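Search the encyclopedia Go Advanced search

Print this entry | E-mail this entry

Gripper comparison (small parallel grippers)

A gripper comparison is what you do when you've got more than one robot hand on the bench and you'd like to know which one to keep bolted to the arm. I've been asked to write this entry because I've done a fair few of them (far too many, my family would say), so please take it as one person's account with the general bits put in where I know them!

Two-finger grippers come in a couple of sorts. In a parallel gripper the fingers slide towards each other and stay facing the same way. In an angular one they swing on a pivot, like tongs. Nearly everything below is about the parallel sort, as that's what most small arms carry and it's what we use at Rorkbridge.

Background

People were comparing grippers long before I turned up, mostly for factory jobs where the part is always the same part. You worked out the weight, you worked out the grip force, you bought the thing. Benches like ours are messier. One minute the arm is after a bottle top and the next it's after a plug, and the sums you did for the first are no help with the second. So we go by trial: same object, same starting spot, same arm, swap the fingers and have another go.

Our own series is called Hostudow, after the road the first bench was on, and it has 1271 logged grasps in it so far. A grasp counts if the object comes clear of the table and stays up while the arm moves to the drop point. If it slips on the way, that's a miss, however lovely the pick looked.

Finger shape

I'd put shape first, ahead of force. Broad flat pads are very forgiving on boxes and hopeless at getting under anything thin. Pointed fingers are the other way round: they'll get into a narrow gap beside a cable, but they touch so little of a big smooth object that it can swivel between them. We ran four finger sets through the last round, and the pointed ones did best on cables and worst on mugs, and I'd have bet on both before we began.

Surface matters too. Bare plastic slides, rubber tape grips well until it gets dusty, and moulded rubber pads are my favourite, though they do wear at the corners and need looking at every so often.

Opening width

Makers give the full stroke, which is the widest the fingers go. What you want to know is the useful stroke, which is a bit less, as you need room either side of the object for the camera being slightly wrong. I take the object's width and add 9 millimetres in total. Others add more. If the gripper can't open that far I don't bother running the trial.

Where the camera goes

A fixed camera over the bench sees the lot, but the arm keeps getting in its way. A wrist camera travels with the fingers and looks out between them, so the last bit of the approach is nice and clear, and it's easy to tell if you're lined up. The snag is that big fingers eat up a good part of the view. Nikolaidis, the controller we run, lets you blank out the finger areas so the software doesn't take them for objects, and I'd call that a must with wide ones.
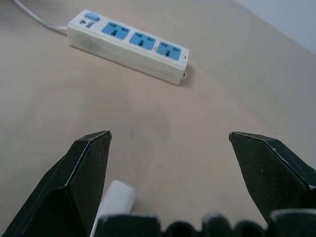
Entry written by Panagiotis Golob, Rorkbridge
Last revised 2019-08-06

Household test objects

A power strip is a cracking test object and I wish more people used one. It's long, so where you take hold of it makes a big difference to how it hangs, and the cord pulls on one end while you lift. The one on our beige table is white with three light-blue sockets and a little blue rocker switch, lying at a slant to the fingers, which are the dark green pointed pair. Laid like that, the wrist has to turn before the fingers can close square across the body. Skip the turn and you pinch two corners and the whole thing spins.

Controllers

Swapping the controller can change your results as much as swapping the hand, so do one at a time. We tried Wolside for a while, and its closing speed was set so high by default that light objects got knocked away before the second finger arrived. Slowing it down sorted most of that out. I'm planning another round in October with both controllers on the same fingers, and I'll add the figures to this entry then.

See also: End effector; Grasp planning; Wrist camera

Contact us | Copyright notice | Back to top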